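The simulator said yes

April 6, 2020

I've spent most of this spring picking a fight with a green check mark, and I'd like to make the case for the fight in public, since my coworkers have heard it.

The story first. We do small-parts handling at Clodcombe, colored sticks and blocks mostly, stand-ins for the fiddly stuff customers want moved from one spot to another. Before anything runs on the real arm in Nenley it runs in simulation, 812 trials for this last batch. The report came back with a success rate so pretty that somebody printed it out and taped it to the fridge. Then we ran the same program on the real arm, and on the seventh try it drove a closed gripper straight into the table. It bent a finger, cracked the mount, and cost us 600 dollars plus most of June's patience, borrowed in advance.

Nobody was hurt. The guard was shut and everyone was on the right side of it. But I keep thinking about the fact that the program hadn't done anything strange. It did what it had been doing in simulation the whole time!

So I went back through the trials (yes, with snacks) and found what I should've found in week one. The simulated fingers were sinking a hair into the tabletop on a bunch of the grasps. The physics engine just nudged them back out, no complaint, no red text, and the scoring script only cared where the parts ended up. We'd built a test that couldn't flunk anybody for hitting the furniture. A real table doesn't nudge. It's a table.

My opinion, and I'll happily argue it over coffee: a simulated contact that would stop a real machine should stop the simulated one, every time, and count as a failure even if the part lands exactly where you wanted it. I know that makes the numbers ugly. Ours dropped like a rock once we added the check, and there was a pretty uncomfortable phone call with the folks at Saarela, who'd already seen the nice version. I still think ugly numbers were the best thing we made all year.

The other half of it is just looking. We'd stopped looking! When you've got hundreds of runs you read the summary, and the summary doesn't show you how low a fingertip goes. These days I pull up stills from two angles, one from overhead and one down near table height, and I go slow wherever the gripper gets close to the wood.

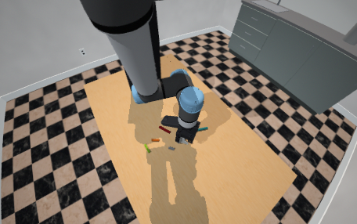
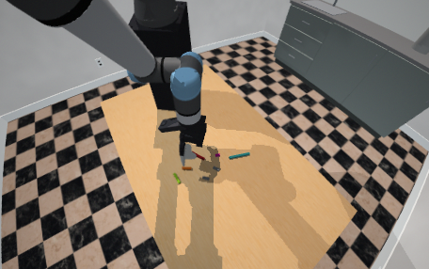
The low views:

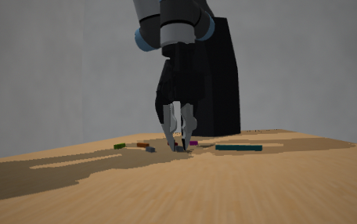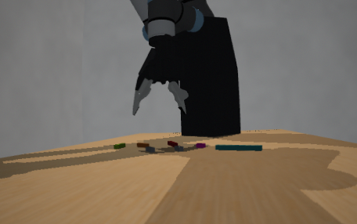

Tala Matar wrote back after reading a draft of this to say that I'm letting the real arm off too easy. At Pusgate they had the force limit set so high that a crash barely registered, and a stricter simulator wouldn't have saved them one finger. Her rule is to check the limit on the hardware first, with a slow move into a foam block, and only then go argue with the physics. She also wants to know what ours was set to that day, and I've had to tell her I'm still trying to find out.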